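Two arms and a small tin: where chore automation stands

The question of whether machines can do household or shop-floor chores yet is usually put badly. It is asked as if chores were a ladder, with folding a towel on one rung and clearing a dinner table on the next, and as if the only thing left to settle were which rung the current machines have reached. I think this picture is wrong, and that it leads both buyers and builders to spend money in the wrong places. My own view, after a good deal of time spent specifying and accepting small handling cells, is that the arms are nearly good enough, the learned control is better than its critics allow, and the chores are still mostly out of reach. The reason lies in the parts of a chore that nobody writes into the specification.

Take the simplest bimanual job: a light object lies on a flat surface, and two grippers must pick it up, turn it, pass it across or open it. A person does this while talking about something else. For a pair of bench arms it is a fair test of nearly everything that matters, namely reach, approach angle, contact force, timing between the two sides and recovery when the object shifts. 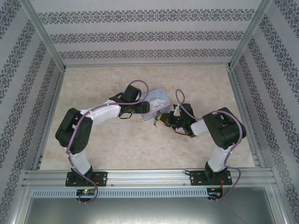
Thin objects with rounded corners are harder than they look. The usual parallel gripper wants two opposed faces with some height to them, and a flat tin offers a low side wall and very little clearance above the floor. The jaws have to come down close to the surface without striking it, which leaves a narrow band between missing the object and pressing on the bench. A rigid industrial arm with good calibration can work inside that band all day. A light arm with geared hobby-class joints has backlash and some sag at full reach, and it gets through the same band by touching the surface and letting the structure give. This works. It also wears the fingertips and heats the motors, and it makes the force at the tip hard to know.

The second arm is supposed to help, and it does. One gripper can tip the object up against a fixed point so that the other can get underneath. One can hold while the other pulls. Much of what people do with their hands is of this kind, and a good many tasks that were given up as impossible with a single arm become merely slow with two. The cost is that the two arms now share a space and can hit each other. They also share the object, so a small error on one side turns into a force on the other. If both arms are stiff, something slips or bends. If both are soft, neither holds the object where the other expects it.

I should say where my figures come from, as the field is badly served by figures without a source. Stonireo, a contract packing firm, ran a trial last August on a task it does by hand at present: small gift boxes and tins are taken from a tray, squared up and placed in a carton insert. The cell was assembled from bought-in arms by Poltimex, which also supplied the control software. I was engaged to write the acceptance test and to stand beside it while it was run. We made 900 attempts over the trial with one product family. Of these, 585 were completed without a person touching anything. That is a success rate of 65 per cent, and it is a respectable result for a cell of that price. It is also no use to a packing line.

The reason it is no use deserves to be set out, because it is often misread as a matter of needing a few more points of accuracy. A packer who gets one item in three wrong would be sent home. A packer who gets one item in 50 wrong is normal, provided that the packer notices. The human error is seen and put right within a second or two by the same pair of hands that made it, and it never appears in the line's records at all. The cell's failures were of another sort. It closed on air and carried on to the carton with nothing in the gripper. It pushed a tin to a spot where one arm could not reach and then went on trying from the same side. On one occasion it set a box down correctly, then dragged it out again with the trailing edge of a finger. Each of these needed somebody to walk over.

So the figure that ought to be quoted is the number of human visits per hour, together with the length of each visit. Completion rate alone says very little. A cell that completes 65 per cent and recovers from nearly all the rest by itself might be worth having, if slow. A cell that completes 95 per cent and wedges itself solid on the remainder needs an attendant, and the attendant might as well do the packing. I have yet to see a sales sheet with visits per hour on it. I would sign an order sooner for a machine that had a poor figure printed there than for one with the row left out.
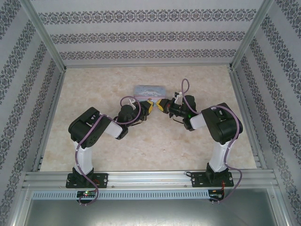
The home is worse in nearly every respect, though it is the home that attracts the demonstrations. On the shop floor the tray can be moved, the lighting fixed and the product range cut down. Half of all successful automation consists of this sort of arrangement, and there is no shame in it. A dishwasher does not wash dishes the way a person does. It demands that they be stacked in a rack, and people have agreed to stack them. What general-purpose arms promise is that this bargain will no longer be needed, and that the machine will take the kitchen as it finds it. That is a very large promise, and the evidence for it so far comes mainly from kitchens that have been tidied.

Some critics go on from here to say that learned manipulation is a parlour trick. I do not accept this. Two years before the Stonireo trial I sat through a scripted attempt at much the same job, done with fixed waypoints and a vision system that reported the position of the box. It could cope with a box turned by a few degrees. Given a box lying half across another, it stopped. The newer cell dealt with overlap quite often, and it would regrasp without being told to when the first grip was poor. Nobody had written a rule for that. It came from the recorded demonstrations, in which the operators regrasped whenever they needed to. Anyone who has tried to write such rules by hand will know how much work that represents.

The weak point is what happens outside the recorded cases. The same cell, moved to a second bench with a different surface, fell off badly and needed fresh demonstrations. Changing the fingertip pads had a similar effect, though a smaller one. A household chore is almost entirely made of changes of this kind. The table is wet. The tin has a sticky label. Someone has left a spoon in the way. A system that needs half a day of fresh teaching after each of these is a piece of laboratory equipment, however good it looks in the hour after teaching.

There is also the plain mechanical matter, which gets little attention from people who came to the subject through software. Cables are the first thing to go. A loop of cable that is generous enough for the full range of a wrist is also long enough to catch on something, and one short enough to be tidy will be strained at the end of the travel. We had 4 stoppages in the trial put down to cabling and connectors, and they took longer to clear than any of the failed grasps, since the fault had first to be found. Domestic appliances are expected to run for ten years with no attention beyond a wipe. I know of no low-cost arm with exposed wiring that could be left alone for a month of daily use.

I put some of this to a workshop in Udine on a Saturday morning, and the objection from the floor was that costs are falling so fast that reliability can be bought by replacement: when an arm fails, fit another. For a factory with a technician on site this has some merit. Phuthong, which makes small household hardware, keeps 2 spare arms for each working pair and swaps them at the shift change. It works for them because they have the technician. It does not carry over to a flat on the third floor, where the person who would have to do the swapping bought the machine in order to avoid fifteen minutes of washing up.

What should a buyer do at present? If the job is on a shop floor, the product range is narrow, and a person is already standing within a few metres for some other purpose, a two-arm cell is worth a paid trial. Count the visits. Write the acceptance test before the supplier has seen the bench, and put in it the worst tray you have had this year. Ask what the machine does when it has dropped something, and ask to be shown it. If the supplier would like to reset the object by hand between attempts, allow it, but start the clock when the hand goes in.

If the job is at home, I would wait. The tasks that are close to being done well are narrow ones, and narrow tasks at home are seldom long enough to pay for a machine. Sorting a drawer takes a few minutes and happens twice a year. The chores that do take up the hours are laundry, cooking and cleaning round other people's belongings, and these combine soft materials, water, clutter and interruption.

The next trial at Stonireo will use the same arms, with better pads and a check after each grasp that the gripper is holding something. I have asked for the visit count to be logged from the first shift.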